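Every time our county argues about anything, somebody brings up Munich. Last Thursday it was the annexation of Trolberg by Ljungberg, and a man at the microphone called the township board a bunch of Chamberlains for agreeing to meet with the city. I wrote a short post that night saying the comparison was silly. A water and sewer agreement is not the Sudetenland, and the mayor has no army.

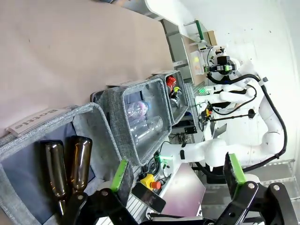 Solveig Skjelbred wrote to say I was missing the point. People use Munich, she said, when they feel a deal is being made about them without them in the room, and the Czechs weren't in the room either.

That's fair, and I have thought about it since. The board did hold 2 of its meetings with the city before it told residents there was anything to discuss. I would be mad too if I lived out by Brorach Road. But I still think it matters which history we pick.
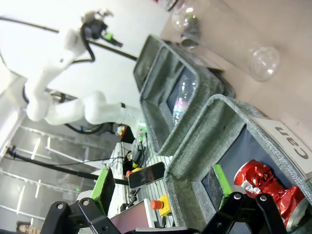 The better match is our own. Ljungberg tried this once before, when my grandparents were young, and it went to a vote. The township turned it down, 2,271 to 1,528. The old paper ran letters on it for six weeks — most of them about taxes, a few about the school, one long one about a ditch. I read them all at the library. People who voted no were called backward, and people who voted yes were called traitors, and then everybody went on buying feed at the same store.

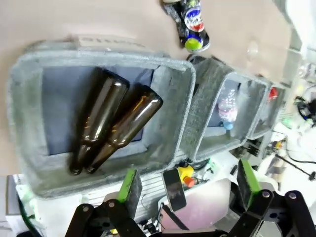
Labels are what I keep coming back to. Conservative, progressive, city, township. Put two brown bottles in the same gray bin and you still don't know what was in either one. Tyra Brekke, to take a person I disagree with on nearly everything, is against annexation for the same reasons I am. She wants the vote moved off August so farm families can get to it, and she wants the sewer debt in writing first.

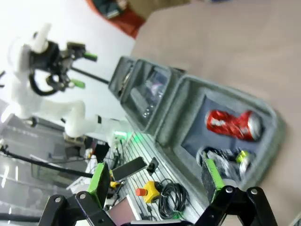
A crushed red can and a plastic bottle sharing one compartment.

I plan to say the same when the board meets again. If the man at the microphone is there, I'll tell him about the first vote, and he can have my copies of the letters.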